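Unit 4: Scheduling a knockout draw

The Domwood Open serves as the worked case. The singles draw has 72 entries, so 56 players receive a bye and 16 play a preliminary round to reach a field of 64.

Court load is taken per day. A match is allotted one slot, and a slot may not be split between courts. Rest time is counted from the end of the last point.

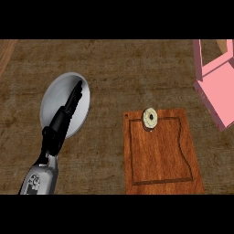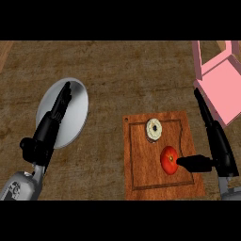
Seeds are placed before byes are assigned. In the Bornovetti method the top half plays first and the lower half the next day; the Simanjuntak method mixes both halves. Compare the two for rest time before the semi-finals.

Reading: Hakon handbook, pages 22 to 37.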